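Getting your home ready for the lantern evening in Plernbridge

Every January our street is on the route of the lantern evening, and for some hours the normal rules of the house do not apply. The road is closed, the bus does not come, and people you have not seen for a year stand in your kitchen with wet boots and ask for something warm. I have lived on the lower part of Gethin Street through many of these evenings, and I have written down the things which help me. Maybe they help you also, if your town has a similar night with lights and a parade.

Before the road closes

Move the car the evening before. The signs say the road closes at 4 in the afternoon, but the side streets are full long before this, because the visitors are clever too. If you need your car early the next morning, leave it on the far side of the river and walk home. It is a nice walk.

Do the shopping early, and buy milk. I always forget milk. The small shop at the corner stays open late on the parade night but it sells drinks and batteries mostly, and the queue goes out of the door.

Take in the bins. Last year 2,000 people walked past our gate, so the town newsletter wrote, and an open bin is for them a public bin.

The front of the house

Outdoor lights should be tested on the floor of the living room, not on the ladder. Lay the whole string out, plug it in, and look for dark bulbs while you are still warm. Then unplug it again before you hang it.

For hanging I use plastic gutter hooks. Nails make holes, and tape lets go when it becomes cold. Put the first hook at the end nearest to the socket and work away from it, so the plug does not finish on the wrong side of the door. The connection between two strings must hang lower than the cable on both sides — then the rain does not run along the cable into it. Better still is a proper weatherproof cover. Use only lights which are marked for outdoors.

A timer saves arguments. Ours goes on at dusk and off when the last guests should leave, and most of them understand it.

Sweep the steps in the afternoon and put down grit while it is still light. Sand works as well, but it comes into the house on every shoe.

Food and dishes for people who come and go

Nobody sits down on such an evening. I make one big pot of soup, and it must be soup that can stand on a low flame for hours. Lentil is good. Potato sticks to the bottom if you do not stir. Bread I cut in advance and cover with a damp cloth.

Empty the dish rack and the sink before the first guest arrives. With a full rack you have no place for anything after half an hour, and you will dry cups with your elbow against the wall.
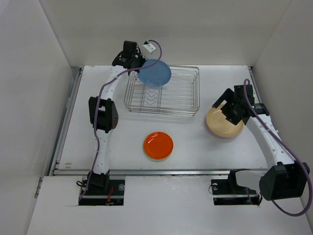 Mugs are more useful than bowls. A guest can hold a mug in one glove and go back outside to see the drummers. I put out 24 of them, all different, so that each person can remember which one is theirs. If yours are all the same, tie a bit of coloured wool on the handle.

Fill the flasks with boiling water first, leave them for 5 minutes, pour it out and only then put in the tea. It stays hot until the fireworks. Do not put milk in the flask, it tastes old very quickly and the smell remains in the lid.

Coats, boots and children

Lay old towels in the hall, and a baking tray with a rim for the worst boots. The coats go on one bed, the scarves and gloves in a basket beside it. Children's gloves I fasten together with a clothes peg.

Paper lanterns should have a battery candle inside. The Drarnivmont lantern sheets, which the school here gives out, are pretty but very thin, and a strip of clear tape on the inside of each fold makes them survive the wind. Write a telephone number on the bottom of the lantern. It is often the only thing that a small child does not let fall.

The morning after

Take down the wet decorations and dry them open before you put them in a box. I wind the lights around a piece of cardboard with a cut at each end — the plug stays in one cut, the last bulb in the other.

Candle wax on a tablecloth: let it become hard, scrape it with a spoon, then iron over brown paper. For soot on the window sill I use the Purnora soap, a little on a damp sponge, and wipe again with clean water.

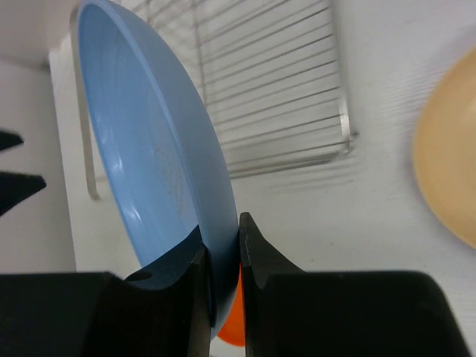 Can I leave the outdoor lights up until the next celebration?
It is better to take them down. Wind and sun make the cable stiff, and after one winter outside the small covers on the bulbs begin to crack. If you must leave them for some weeks, unplug them at the wall and look over the whole cable before you switch them on again.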